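Search tickets Search Advanced Clear

Gerstead Housekeeping Help Desk
Ticket: Small white cloths shedding fluff and folding out of square
Status: Closed
Site: Bozkurt Street guest flats, linen room
Opened by: Takumi Nagano
Handled by: Linen support

Original report

We have a problem with the small white face cloths that go in the bathrooms. Since the new lot went into use in May they leave fluff on everything they touch, mostly the dark towels and the inside of the dryer door. They also won't fold properly. We fold in half, then in thirds, and by the second fold the corners are out by a finger's width. Guests have left comments about fluff in the basins.

Washer is the Werach front loader, dryer is the older one beside it. Detergent is the same powder as always. The old cloths never did this and a few of them are still going around, so it isn't hard to compare.

Can someone tell me whether this is the cloths, the machines, or the way we fold?

Reply 1, linen support

Thanks Takumi. Before we look at replacing anything, please send back the following.

Wash temperature and program.
What else goes in the same load.
Whether softener is used, and how much.
Dryer setting and run time.
Whether the cloths are folded straight from the dryer or left in the basket first.

Please also check the lint filter on the dryer and the drain filter on the washer. Give both a proper rinse under the tap, not just a wipe.

Reply 2, Takumi Nagano

Wash is 60 degrees on the cotton program. The cloths go in with the bath mats and the towels, whatever colour, because we only have the one machine. Softener yes, filled to the top line. Dryer is on high for the full cycle. They sit in the basket until whoever is on gets to them, which can be the next morning.

Lint filter was grey and thick along the bottom edge. The drain filter had a hair tie and a lot of white paste in it. Both cleaned. Ran a load straight after and the fluff was a bit less on the towels but still there.

Reply 3, linen support

The mats are probably a good part of the fluff. They rub against everything else in the drum and the small pieces come off worst. Softener at the top line won't help either, it coats the loops and the lint sticks.

Please try this for a week:

1. Wash the face cloths on their own, or with white pillowcases if you need to make up the load. No mats.
2. No softener. Half a cup of white vinegar in the drawer instead.
3. Dryer on medium. Take them out while there is still a touch of damp in the seams.
4. Shake each one once by two corners and fold it right away.

Keep one aside unwashed, if you have any left in the packet, so there is something to measure against.
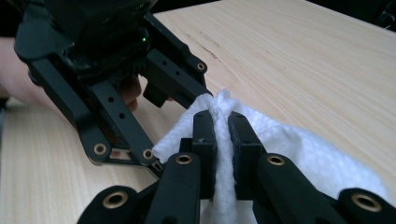

The cloths from the new lot have a different surface from the old ones, which were flat and smooth on both sides. Takumi's comparison says the old ones can be picked up anywhere and laid down again without much trouble. With the new ones it matters where you take hold. Pinch the cloth in from the edge and it goes the way it does on the table there, a fold bunched up at the top with wrinkles running off into the wide side, and that has to be smoothed out again before any edge can be lined up. The surface of the fold is a little fuzzy as well, so a light brush with the flat of the hand is better than rubbing. Take them by the corners only, and lay them flat before the first fold.

Reply 4, Takumi Nagano

Week done. Notes as asked.

First load on its own: a lot of fluff in the lint filter, more than I expected with no mats in there. Second load less. By the third load the filter had only a thin film on it.

Vinegar is fine, no smell after drying. One of the girls thought the cloths were rougher. I can't feel it myself.

Medium heat takes longer. We were using 38 minutes on high and now it is closer to an hour. That is a nuisance on changeover days but we can start the cloths first and do the towels after.

Folding is better but not right. Taking them by the corners helps. The cloths still come out slightly longer one way than the other, so thirds never sit even. I measured the unwashed one against a washed one on the bench. Unwashed is square. Washed is shorter in one direction by 7 mm and hardly changed in the other.

Reply 5, linen support

That is shrinkage, and it explains the corners. These are a looser weave than your old stock and they pull in more one way than the other. 7 mm on a small cloth is annoying but it is inside what the supplier allows, so we can't send them back on that alone.

It shouldn't get much worse if you stay off high heat. Please measure the same cloth again after four more washes and post the result.

For the fold, try halves and halves again instead of thirds. A quarter fold puts all the loose corners in one place and you can turn that side to the wall on the shelf. Press down with your palm from the folded edge outward. Don't stack them higher than the shelf lip or the bottom ones spring open when you pull from the pile.

On mixing old and new: keep them apart. The old ones will make the new ones look worse than they are.

Reply 6, Takumi Nagano

Measured again after 4 washes. No change from last time, still 7 mm short.

Quarter fold works. The pile stands up. We have put the old cloths in the cleaning cupboard for taps and mirrors and only the new ones go to the flats now. No comments about fluff since.

One more thing while this is open. The bath mats now go in their own load on the weekend with the cleaning rags, and the drain filter gets checked after. It had white paste in it again but much less. Should we be doing that every time?

Reply 7, linen support

Every second mat load is plenty. Put a towel down first, there is always more water in there than you think.

I have added the wash settings to the sheet for your site so the relief staff get the same ones. The Nosov flats have the same cloths on order and will start with no softener from the first wash.

Resolution

Wash new face cloths separately from mats, 60 degrees, no softener, medium dryer. Hold by the corners, lay flat, quarter fold. Shrinkage noted, within supplier allowance, no return. Reopen this ticket if the measurement changes.

Last updated: December 31, 2023

Contact the help desk | Copyright Gerstead | Back to top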